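4. Preparing the Bin and the Table

This section explains how to place the large gray bin on the table, how to check it, and how to put the items inside. Please read all the steps one time before you begin. If you have the older Stinar table, read also the note after step 5.

4.1 What you need

- the Godoy bin, size large
- a table with a flat wooden top, free of oil and wax
- one dry cloth and one damp cloth
- a soft brush with a long handle
- the items for the bin (see 4.4)
- the check sheet from the back of this guide

You do not need tools for this section. The tools come in section 5.

4.2 Placing the bin

1. Clear the table. Wipe the top with the damp cloth, then with the dry cloth. Wait until the wood does not feel cool under the hand.

2. Look at the underside of the bin before you put it down. Small stones or staples can stick there and they will scratch the table.

3. Lift the bin with two hands, holding it under the rim. Do not pull it over the table by one corner.

4. Put the bin down so that its long side is parallel with the edge of the table. Leave a free strip of 200 mm between the bin and the side where you stand.

5. Press on each corner of the bin, one after the other. The bin must not rock. If it rocks, turn it half around and try again.

NOTE: The Stinar table has a shallow groove near the back edge. The bin must not stand over this groove, also not with one corner only. It will seem stable and later it will tip when you put in something heavy.

CAUTION: When the room has carpet, the table legs can sink a little during the first days. Check the corners again after two days. If you set up on Monday evening, check before work on Thursday.

4.3 Checking the inside

6. Pass your hand slowly along the inner walls. The walls are sloping, so small things slide down and collect in the seam at the bottom. Remove them with the brush.

7. Look at the wall panel. Paint that is worn or scraped is permitted. Loose flakes are not permitted on the floor of the bin, because they stick to soft items. Brush them toward one corner and take them out with the damp cloth.

8. Look at the floor of the bin. Scuffs are normal in a used bin and you do not need to polish them. A sharp edge or a hole is a reason to change the bin. Order part 188 from the Rorport list.

9. Write the result on the check sheet. If a panel looks worse than last time, write also where -- low, middle or high.

CAUTION: Do not use strong cleaner on the painted panel. In our workshop we tried this in July and the paint became soft and came away with the cloth. Water is enough.

4.4 Putting in the items

A good set is small and mixed. Choose one soft item (a plush toy is very suitable), one item with a handle, and one or two others of your choice. Very small items, such as coins or beads, go into the seam and are difficult to find again.

10. Begin with the soft item. Lay it flat on the floor of the bin, toward the far wall. Do not push it into the corner.

11. Put in the item with the handle. The handle should lie on the floor of the bin and not lean on the wall. A handle that leans will slide down by itself later and move the other items.

12. Add the remaining items. They can be near each other, but do not stack them. 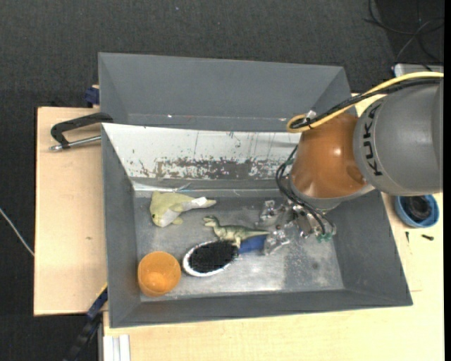
13. Step back and look at the bin from above. From your position you should be able to find every item without moving another one. If one item hides under the soft toy, take out both and start again from step 10.

14. Take away the brush and the cloths. Put them on the lower shelf and not on the table, where they will be in the way for section 5.

NOTE: Plush toys collect dust and paint flakes quickly. Shake them outside the room one time each week. If a toy has a sewn label, you can cut it off, but cut close to the seam and check that no thread hangs out.

4.5 If something is not right

The bin rocks in both directions: the table is not level. Go back to section 2.

Items always move to the same side: also the table, or the floor of the bin is bent. Put the dry cloth, folded once, under the low side and compare. This is for the test only, do not leave the cloth there.

A strip in the seam of the wall comes loose: press it back with the thumb. If it does not stay, remove it completely and write this on the check sheet. The bin can be used without it until the new strip arrives.

The Bavus cover does not close: the cover is made for the medium bin. For the large bin you need the cover from page 33.

Text of this section: Jhair Arboleda. Please send corrections with the section number and the step number -- it helps me very much to find the place.

1,118 views
Share (6)
Comments (2)

Related pages
Section 2: Leveling the table
Section 3: Choosing the place in the room
Section 5: Fixing the bin to the table
Godoy bins: sizes and covers
How to wash soft items
Stinar table, older model: list of differences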